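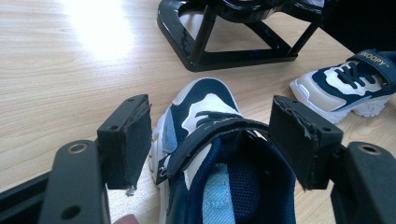

Navy child's sneaker between the open jaws, small gaps at both pads. Phase label for this view: PRE-CONTACT.

Labeling Contact Phases in Footwear Recordings with Letitz

Zisstead Documentation, Perception and Tooling Section
Last revised Fri 13 January

Purpose

This guide describes the procedure for assigning contact phases to wrist-view recordings of footwear handling. The labels are used to train the phase estimator in the Firkis control stack, and that estimator decides when the controller may switch from position control to force-limited closing. Errors in the phase boundaries pass directly into the controller's behavior. Annotators and engineers are asked to follow the same steps in the same order.

The guide assumes that Letitz is installed, that the recordings have been synchronized, and that the reader has access to the project share. Camera calibration and pose recovery are covered in a separate guide.

Before You Begin

Open the session in Letitz and confirm that the status bar reads SYNCED for every stream. A session with two grippers has two wrist streams and two jaw-width traces. If either trace is missing, return the session to the intake queue and do not label it.

Set the working profile to Footwear. This profile loads the phase list, the part list and the default thresholds described below. Thresholds changed in one session are not carried to the next.

The Phase List

Letitz accepts five phases for each gripper. Every moment of a recording must belong to exactly one of them.

FREE. The gripper is moving or idle and no target lies between the jaws.

PRE-CONTACT. The target part lies between the open jaws and there is a visible gap at both pads.

CONTACT. At least one pad touches the target, and the jaw width is still changing.

HELD. Both pads touch the target and the jaw width is steady.

RELEASE. The jaws are opening and at least one pad is still in contact.

The difference between FREE and PRE-CONTACT is the most frequent source of disagreement between annotators. The test is geometric. If a straight line drawn from the left pad to the right pad would pass through the target, the phase is PRE-CONTACT. The distance between the gripper and the table plays no part in the decision.

Step 1: Generate the Draft Boundaries

Select Phases, then Draft. Letitz reads the jaw-width trace, smooths it over a window of 24 samples, and places a provisional boundary wherever the slope crosses the threshold. The draft normally takes a few seconds to appear.

The draft has no knowledge of the image. It will mark a boundary when the operator adjusts the jaws in open air, and it will miss a contact made by one pad against a stationary shoe. Treat the draft as a starting point and review every boundary in it.

Step 2: Name the Target Part

For each span other than FREE, choose the part between the jaws from the part list: SOLE, HEEL, COLLAR, TOE, STRAP, TAB, LACE or WHOLE. WHOLE is reserved for cases in which the jaws straddle the body of the shoe and no single part can be named.

Select the part by what lies between the pads, even when another part is more prominent in the view. A strap that arches across the opening of a sneaker may fill much of the picture while the pads stand on either side of the heel collar. Such a span is labeled COLLAR or WHOLE according to the height of the pads, and STRAP is entered in the Occluder field. The Firkis planner reads that field when it searches for a clear approach.

Where both shoes of a pair are visible, the shoe between the jaws receives the suffix A and the other receives B. Keep the assignment fixed for the whole session. Printing on a strap is a convenient way to tell the two apart when it is legible from only one side, and it may be entered in the Notes field.

Step 3: Correct the Contact Boundary

Place the playhead on the provisional CONTACT boundary and step backward until a gap is visible at both pads. Then step forward one sample at a time. The boundary belongs on the first sample in which one gap has closed.

Two conditions call for particular care.

Worn pads. Foam with ragged or peeling edges can reach the shoe before the flat of the pad does. A loose strand touching the mesh is not a contact. Wait for the body of the pad.

Glare. A pale tabletop may show a bright patch that washes out the edge of a white sole. Lower the display gain with the slider — this affects the view only and does not alter the stored data — and judge the gap again. If it still cannot be judged, set the boundary from the jaw-width trace and tick Low Confidence.

Step 4: Label the Second Gripper

Repeat the first three steps for the other stream. The two grippers are labeled independently, and their phases are not expected to agree. It is common for one to be HELD at the heel of a shoe during the whole time that the other passes through several phases on a strap.

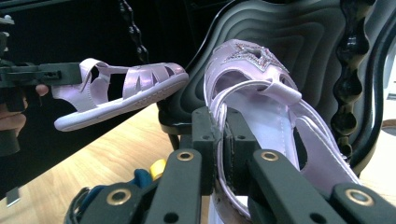 Lavender sandals at two grippers. The near tips pinch a looped strap (part: STRAP); the tip at the left meets the heel of the other sandal (part: HEEL).

In views that include both grippers, use the image to check the partner stream as well as the current one. The far gripper is often seen from the side, and contact between its tip and the shoe may be clearer from there than from its own camera. Where the two views conflict, the clearer view takes precedence, and the source is recorded as CROSS.

Thin loops require one further entry. When the tips close on a strap, mark the pinch point with the Point tool and draw the visible course of the strap with the Curve tool. Stop the curve where the strap passes behind a linkage arm and begin a new curve where it emerges. Do not draw through the hidden section. The tracker fills it from the neighboring samples, and a guessed line has been found to mislead it.

Glossy black surfaces behind the target may produce false edges in the automatic mask. Ridges, rims and spiral shapes with strong reflections are the usual cause. Use Mask, then Subtract to remove these areas before saving.

Step 5: Run the Consistency Check

Select Phases, then Check. The tool reports the following:

Order errors. HELD must be preceded by CONTACT, and RELEASE must be followed by FREE or PRE-CONTACT.

Short spans. Any span under 70 milliseconds is flagged. Merge it with its neighbor unless the image plainly shows a separate event.

Missing parts. Every span other than FREE requires a part name.

Width conflicts. A HELD span in which the jaw width drifts beyond the threshold is returned for review.

A session with no remaining flags may be submitted. A session with Low Confidence marks may also be submitted, but it will be routed to a second annotator.

Step 6: Export

Choose Export, then Firkis Phase Table. The export writes one row for each span and a separate file for points and curves. Files are limited to 200 spans; longer sessions are divided automatically and numbered in order.

Error 177 at this stage indicates that the two streams carry different session names. Correct the name in Session Properties and export again. Place the finished files in the Watkins folder on the project share, where the nightly training job collects them.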